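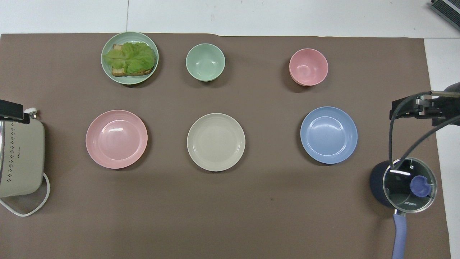
Mandla Mokgethi wrote:

> Dear all,
> I want to buy tableware for the common kitchen before September and I need advice. The old plates from Nkuna are chipped and we have only 11 good ones left. My first idea was plain white for everything, because it is easy to replace one piece later. But my sister has colored plates at home and she says the table looks more friendly, also when there is only bread and salad on it. Does someone have experience with pastel colors? Do they keep the color in the dishwasher? And do you buy bowls and plates in the same number?
> Thank you, Mandla

Dear Mandla, dear list,

I can answer from our side. We changed from white to mixed pastel colors two years ago, and I would do it again. We have pink, light blue, a cream color and a pale green. The set was sold by Stalta in boxes of 40 pieces and we paid 269 for one box, delivery included. I do not know if they still have the same colors.

About the dishwasher: ours runs every evening on the middle program. The pink is a little lighter than on the first day, but you see it only when you put an unused plate beside it. The green did not change. The blue ones show gray lines from the knives, and these lines go away with baking soda and a soft cloth. Please do not use the rough side of the sponge – we lost the shine on two plates like this.

About the number: take more bowls than plates. In our kitchen people use a bowl for soup, for yogurt, for fruit and also for the peels. The bowls go one inside the other, so they need little room in the cupboard. In the beginning we tried to keep each color in its own stack, but after one week it was all mixed and I stopped to correct it. Pink on cream is also fine.

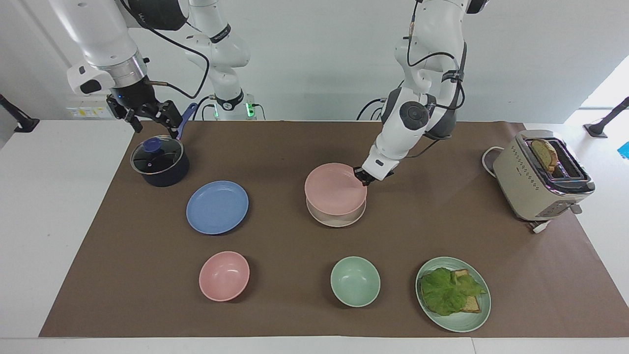 Pink bowl on the cream one, and the sandwich on the green plate.

Your sister is right about bread and salad, in my opinion. Lettuce and toast look good on the pale green, and on the pink too. Tomato sauce is another story, it leaves a shadow on the cream plates if they wait until the next morning.

One more point, because you did not ask for pans. If you order anyway, think about one saucepan with a glass lid. Ours is dark blue, and people lift the lid less often when they can see through it. We bought it separately from Nilunen. The Prenda pan we had before had a metal lid, and the knob became loose every month.

Before you order, please measure the shelf. Our upper shelf is 400 mm deep and the big plates go in well, but the door of the lower cupboard did not close and we had to move the hinge.

If you want, I can send you one bowl and one plate by post, so you can try them in your own dishwasher. Write me the address off the list.

With kind regards from our kitchen to yours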